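Gellari tourist plan — anyone been through the documents?

Posted in: Coast and Islands

saltmarsh_pete
The council has put its visitor plan for Gellari out for comment, closing at the end of March. 44 pages. The short version is that the old quarantine station gets leased to a developer called Flestance, who put up cabins and a "welcome hall", and the council pays for a new jetty on the north side. They reckon this takes the island to 900 overnight visitors a month in season. There are 43 beds planned. I'd like to hear from anyone who can make those two numbers fit together, as I can't.

kittiwake
It works if everyone stays one night and it's full most of the time. So no.

Gough_ferry_fan
Full most of the time isn't mad for July and August. The Gough campsite turns people away every summer.

saltmarsh_pete
Gough has a road, a shop and a pub. Gellari has a boat twice a day if the wind is kind. And the plan says "in season", which they define on page 9 as April to October. Have you been out there in April?

H Beddoe
I've lived on Gellari for most of my life and I'm not against visitors. We need the boat to run in winter and it won't without more trade. What bothers me is that the jetty is public money and the cabins are private money, and only one of those has a date next to it.
Heledd Beddoe

kittiwake
Same as Reltska, then. They got the car park and the signs, and the hotel is still a drawing.

Gough_ferry_fan
Reltska was a different developer and a different council. You can't hang that on Flestance.

kittiwake
I can hang it on the idea.

tidewatcher
Long post, sorry. I went to the drop-in at the ferry office and came home with more questions than I took. I asked about toilets, water and what happens when the last boat is cancelled, and was told all three were "for the next stage". Typing this up on my break.

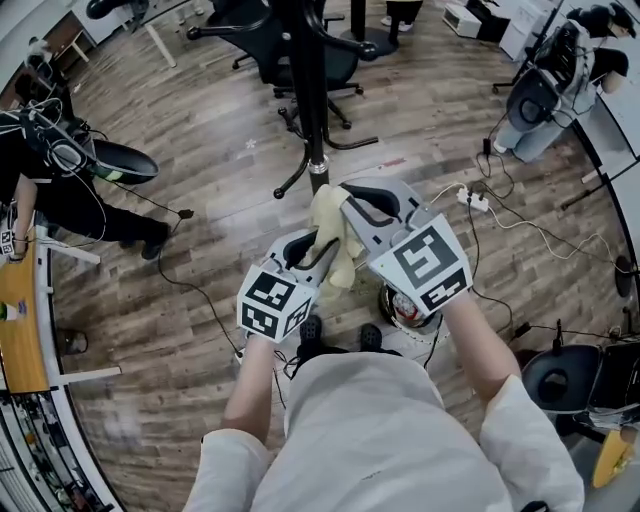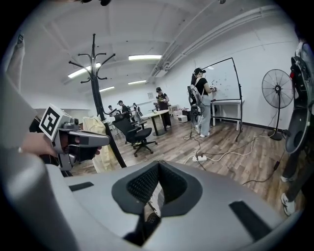

The figure I keep going back to is 3719, the number of day trippers they say landed last year. Iestyn Eynon was on the council's table and I asked him who counted them. He said it came from ticket sales, and when I asked if islanders' own tickets were taken out he said he would check. Then there's the welcome hall. The sketch shows one big bright room, much like the one with the white ceiling and the strip lights in my second photo, with white pipes on show and a coat rack standing on the floor, and they call that "island character". I'd have guessed an office. No stone, no stove, nowhere obvious to sit in wet gear while you wait for a boat. I put all this on the comment form and ran out of box.

saltmarsh_pete
Did he say when he'd check by?

tidewatcher
He took my email address. Nothing so far.

H Beddoe
If they didn't take our tickets out then the number is nonsense. I cross twice a week and my sister more than that. A few dozen of us going back and forth all year would be a good slice of it.

Gough_ferry_fan
Islanders use the resident book though, don't they? Those are sold separately, so they may never have been in the count.

H Beddoe
Some do. The book has to be bought at the office before four and plenty of people just pay on the boat.

Gough_ferry_fan
Fair enough, I didn't know that. I still think you're all being hard on it. A decent jetty helps residents whether a single cabin gets built or not.

kittiwake
On the north side? Where nobody lives?

Gough_ferry_fan
It's more sheltered.

saltmarsh_pete
From a southerly, yes. It also happens to be next to the quarantine station and a long walk from every house on the island with shopping. Page 31 has the map if you want to look at it — the houses are the little grey squares at the other end.

tidewatcher
I've asked for the lease terms in writing. Will post them if they come. The form is still open and you don't have to live on Gellari to fill it in, but use the paper one, the online version lost my answers twice.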